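Week 5 handout: contact, compliance and the peg problem
Notes by Gwenaël Roussel, 15 February 2019. Read before lab, bring paper.
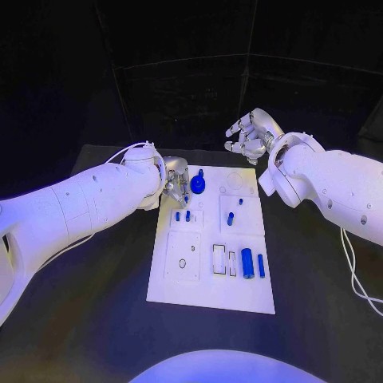 Last week we finished with position control and everybody was happy because free-space moves are easy. Today the easy part ends. As soon as the part touches the board, position error turns into force, and a stiff controller will make a lot of it.

Quick recap of the stack, top to bottom:
task script (what goes where)
perception (where is the hole, really)
planner (arm path, both arms, no collisions)
impedance controller (1000 Hz)
joint drivers (leave alone)

Your code lives in the first four. Don't touch the drivers. Last June somebody did and we lost two lab sessions.

1. Perception

Camera is at the head, so near parts get hidden by the hands. Plan for it. Take the board pose BEFORE the hands come in, store it, and only refine later if you get a clean view.

Board pose: fit the plane first, then the outline. White plates on a white board give weak edges, so threshold on color for the parts and use depth for the plates. Don't use one threshold for both. Blue parts segment well in HSV, less well in RGB if the room light is tinted. Check your hue histogram with the lab lights as they are on the day, not with a bag file from home.

Holes are worse. A dark ring could be a hole, or a shadow, or a screw point. Use the known layout: once you have the board pose, project the hole positions from the model and search only in a small window. 24 pixels is fine for a start.

Common mistake: confusing the transform direction. T_board_camera vs T_camera_board. Write it on your hand if you must.

2. Planning with two arms

Treat it as one 14-joint system only if you need to. Slower, and the planner (we use the Tzavaras package, version on the lab machines) times out on tight goals. Cheaper option: plan one arm, freeze it, plan the other with the first as an obstacle. Not optimal, fine for us.

Things people forget in the collision model
- the cables. Not in the URDF. Add a fat capsule along the forearm
- the fingers when they are open. The hand in the model is closed by default!!
- the part in the grasp. Attach it after grasping, detach after release

Approach pose: straight above the hole, offset along board normal, then a Cartesian move down. No joint-space moves near the board.

3. Insertion

Write the controller as

F = K (x_d - x) + D (v_d - v)

with K low in the plane of the board and higher along the insertion axis. Start soft and go up. If you start stiff you'll be tuning from a fault state all afternoon.

Search: go down until contact, hold a light push, then spiral. Spiral pitch has to be smaller than the clearance or you step right over the hole. Success test is depth, not force. Force alone lies, a jammed peg and a seated peg can feel the same.

Jamming: comes from tilt. Tilt tolerance shrinks as the peg goes deeper. If depth stalls and the lateral force grows, back off, re-align, try again. Max three tries then return FAILED and let the task script decide. Do not loop forever inside the controller.

The Mullivwood logs (shared folder, /week5) have 152 insertions, of which 77 ended in a retry. Plot depth against lateral force for a few of them and see if you can pick out the retries by eye before you write any detection code.

4. Tooling

Usix for the state machine, as before. One state per contact phase: APPROACH, TOUCH, SEARCH, INSERT, RELEASE. Every state needs a timeout and a fail edge. Log at full rate in TOUCH and SEARCH, the rest can be downsampled.

Time sync: camera and controller clocks drift. Use the header stamps, never the arrival time.

Simulation first. The Utport sim has contact but its friction is optimistic, so gains that work there are usually a bit too high on the arms. Halve K for the first real run.

For next time
- finish the TOUCH state, with timeout
- plots from section 3, one page, axes labelled please
- read the chapter on passivity, skip the proofs
- question to think about: the finger joints bend too. Where does that complaince go in your K?

Gains file goes in the group repo, not by email.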